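Shared workshop builds two-arm bench for kitchen handling tests

Members of the Kollora shared workshop have put a two-arm robot bench into regular evening use. The build, named Urnon, began in November as a plan for one arm clamped to a desk. It was redrawn for two arms after the first trials showed that a single gripper pushed light items along the table instead of lifting them.

Parts came to $414, not counting the arms, which were already on the workshop's shelves. Most of that went on black aluminum extrusion, brackets and cable. The frame runs along the far edge and both sides of a butcher-block tabletop and carries one arm on each side, facing inward. Each arm ends in a two-finger gripper with pointed tips. Mounting on the frame keeps screws out of the wood, and either arm can be moved along its rail with a hex key.

The current work is on tableware and small, light objects. Bowls are set out on a slatted bamboo rack at the back of the table. A wrist camera on the gripper gives a close view of the fingers and the item between them, and a head camera covers the whole table.
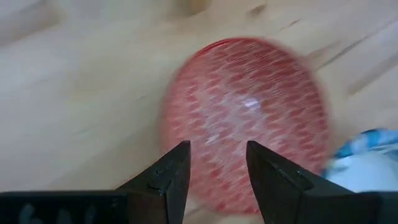
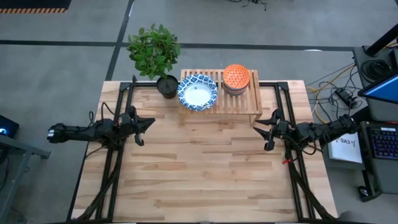
Control software is a fork of Jernanell, a motion package that the workshop maintains for its small mill. The fork adds a second arm and a shared stop: if one arm reports a fault, both hold position. Motion commands go out at a fixed rate, and the two camera streams are stamped against the same clock. An early version used separate clocks, and the recordings drifted apart on longer runs.

The build log lists 112 completed pick attempts so far. Rigid bowls are the easier case. Soft or netted items are slower, as the fingertips can catch in the mesh - the present fix is to approach with the fingers wide open and close at reduced speed. Thin rubber pads for the tips have been cut but are not yet fitted.

Cable routing is the main open item. The arm cables currently run down to the frame in loose bundles, and the log notes that they limit travel at full reach. A printed cable guide in the Ramasamy pattern, already used on the workshop's engraver, is being adapted to the extrusion.

Drawings and the parts list are in the workshop's shared folder. The Jernanell fork will be added once the stop function has been tested with both arms under load. The bench can be booked by members who have done the arm safety session, up to 2 hours at a time.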